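Podar opens desktop refurbishment workshop at Kononport

Old office computers to be stripped, sorted and put back into use

KONONPORT, March. Podar, the computer reuse company, has opened a workshop at Kononport where unwanted desktop computers are taken apart, checked and either rebuilt or broken down for spares. The workshop takes in machines from offices, colleges and councils that are replacing their equipment.

The first batch to go through is a load of 479 desktops from the shipping firm Zisteck, which is moving its office staff to laptops. A further 233 machines from smaller donors bring the total booked in so far to 712.

Every case is opened on the bench before a decision is made on it. The side panel comes off and the main parts are checked in place: the power supply, the motherboard, the memory slots, the processor socket and the wiring. Parts that can be used again are removed, labelled and put into stock. Many of the desktops booked in are Dell models, so a part from one case can often go straight into another. 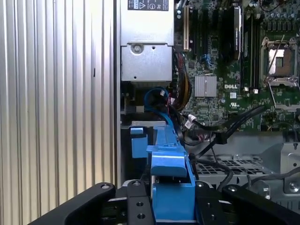 What happens to the data on a donated computer? Hard drives are taken out and wiped before any other work is done on the machine, and a drive that can't be wiped is shredded. The donor gets a certificate listing the serial number of each drive and what was done with it.

Donors do not need to remove anything themselves. Monitors, keyboards and mice can be sent in the same load as long as they are packed separately from the base units. Podar will also accept incomplete desktops, including those with no memory, drive or processor, as the cases and power supplies may still be wanted. Laptops with swollen batteries cannot be accepted and should be taken to a licensed recycling site.

Base units are logged on arrival and given a job number, which stays with the machine until it leaves. If it is broken down, the number goes on the parts. The stock system was supplied by Ding, which also provides the online form donors use to book a collection.

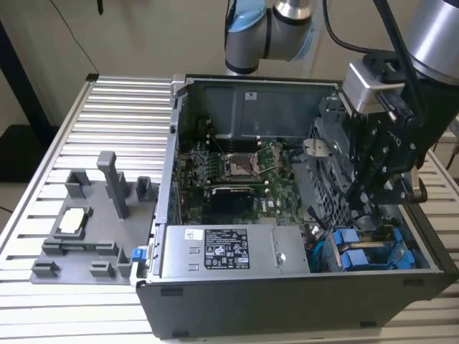
Rebuilt desktops are cleaned, fitted with a solid state drive and left running overnight as a test. Any that fail go back to the bench for a second look. Those that pass are graded by the condition of the case. Grade A and grade B machines work in the same way, but a grade B case may have scratches, old sticker marks or a missing front cover.

Schools and community groups within the Kononport area can apply for grade B machines at no charge other than delivery. Other buyers will be able to order both grades from Podar from April. All rebuilt desktops come with a power lead and an 18-month return-to-base warranty.

The workshop will also sell tested spares. These include power supplies, memory, heatsinks, drive cages and the internal cables that tend to go missing when a computer has been opened a few times. Power supplies are tested under load before they go on the shelf. Motherboards are sold with the processor socket checked for bent or damaged contacts, and a board with any fault there goes for metal recovery.

Boards, cables and metal that have no further use are sorted by type and sent to licensed recyclers. Plastic is kept apart from metal at the bench so that it does not have to be sorted again later.
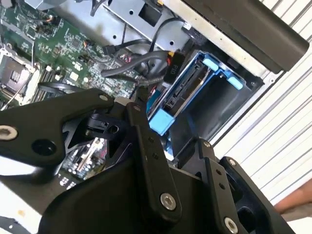
Zisteck said it had kept its old desktops in storage for longer than it wanted to, mainly over worries about drives and paperwork. The firm said that having one place to send complete machines, without pulling parts out first, had made the clear-out a good deal easier, and that it expected to send its older servers by the same route once they had been replaced.

Podar plans to add a repair counter for the public later in the year. It will take desktop computers only to begin with, and prices will be posted at the counter and on the Podar website. A short course on fitting memory and replacing a power supply is also being prepared, with room for 17 people in each group.

Collections are free for loads of 18 base units or more. Smaller loads can be dropped off at the goods entrance between 9am and 4pm. Donors are asked to book first, as there is limited space for vehicles, and to bring a list of what they are leaving.

Notes to editors

Podar collects, repairs and resells used computer equipment. The Kononport workshop handles desktop computers and their parts. Requests for visits and further information should be sent to the Podar press office.

Ends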